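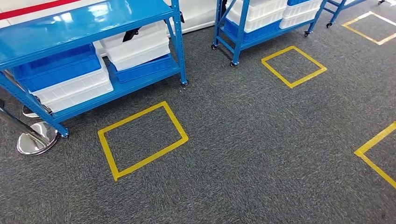
Week 3, head cameras. Two on trial this term, the Keltari and the Cullix, same arm, same controller, same bin task. Question for the lab is which one gives the gripper a place target you'd trust. Start with the floor targets before anyone touches a bin. Yellow tape on dark gray speckled carpet is about as kind as it gets for color thresholding, but look at the nearest square, it comes out as a skewed quad, and the one by the second shelving unit is nearly a diamond. So no axis-aligned boxes please. Fit four lines, intersect, then homography.

Partial squares. One at the right edge shows one corner and two strips. You can't solve pose from that alone. Flag it, turn the head, look again. Last year's groups let the fitter guess the missing corners and the arm went off confidently to the wrong spot.

Things that will fool the detector:
- chrome. Stanchion bases reflect the blue and gray around them, depth is garbage there on both cameras
- glossy top shelf, reflects the overheads. Mask it
- translucent bins. Keltari drops out on the ribbed sides more than Cullix does, at least in my runs
- blue bin against blue rack. Hue alone won't split them, use depth or edges

Numbers from my own runs, exposure locked: Keltari 665 usable detections, Cullix 703. Don't read too much into that, the Cullix was run second and I'd fixed the white balance by then. You'll redo both with the same settings and report placement error in mm. Median and worst case, not just the mean.

Grippers. Parallel jaw first (Oláh, the wide pads). Suction on the ribbed bins was poor, cup sits across the ribs and leaks. Try it anyway if you have time, log the vacuum reading.

Controller: leave the gains alone untill you've got a baseline. Settle time 11 frames before you take the target, less than that and the head is still wobbling.

Hand in: one page, plots, raw logs. Due Sunday night. Calibration sheet is in the Skokatari folder, read teh part on lens distortion first.

Ildikó Kovács

Filed under: Course Notes, Manipulation Lab, Sensors

Search this site... Go

3 comments

mk_rob
Is placement error measured to the tape's inside edge or the middle of the strip?

Ildikó Kovács
Inside edge. Will add it to the sheet.

dpt
Cullix driver kept resetting exposure on reconnect for us. Set it again after every replug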